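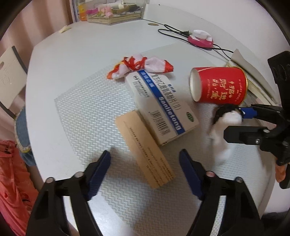

Figure 3. Small household items on a table mat: a medicine box, a narrow tan cardboard box, a red paper cup and a crumpled white and red fabric item.

4.2 Mixed groups of small things on the table

In the first part of the study we looked at drawers and shelves, where most things have a fixed place. The table is different. In the homes we visited in Atstead, the table was the surface where things of different kinds came together and stayed together for some time. We call such a gathering a mixed group when it has at least three items and when these items would normally be stored in different parts of the home. Of the 1,225 groups in our records, 1,099 were found on tables or on other flat surfaces at the same height.

Figure 3 shows a typical mixed group. The medicine box belongs to one storage place, the paper cup to another, and the fabric item to a third. The items lie close to each other, and the narrow cardboard box touches the side of the medicine box at almost the same angle. We saw this kind of side contact often between boxes, much less between a box and a soft thing. For the coding we noted only which items touch and which items lie on the mat. We did not try to guess who had put them there.

The printed text on packages was useful for the coding. A medicine box with a printed name, such as "Sanlietong" in Figure 3, could be assigned to its class without opening it. Paper cups were more difficult. A cup with decoration in gold characters and the words "LUCKY DAYS" may be kept for guests or for a holiday, and it may also be used every day. Our two coders disagreed on 30 cups of this type, and in the final version all of them were placed in the class "tableware, occasional".
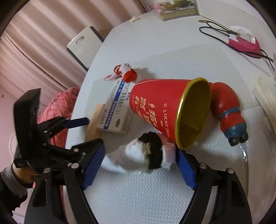

The second difficulty is the border of the group. When toys and plush items lie near a cup or a medicine carton, it is not clear if they form one group or two. Following the Prarnorent scheme, we first used a fixed distance between items, but this gave poor results on small tables, where everything is near to everything. We therefore changed the rule in June. Two items are now in the same group if they touch, or if no free space as wide as the smaller item lies between them. With the new rule 391 pairs of groups were joined into one.

Soft items needed their own treatment. A small piece of fabric can be knotted, folded or pressed flat, and its outline alone says little about what it is. In the instructions for coders we wrote that such a thing should be called "fabric item, small" when its use could not be seen with certainty. The word "sock" was allowed only when the heel or the opening was visible. This reduced the number of classes, but the agreement between the coders became better.

We also recorded the position of cups – standing, lying on the side, or upside down – because a lying cup takes more room on the table and often touches its neighbors. Medicine packages were recorded as flat or standing on an edge. The full list of positions is given in the appendix, together with the changes made to the scheme after the first round of coding.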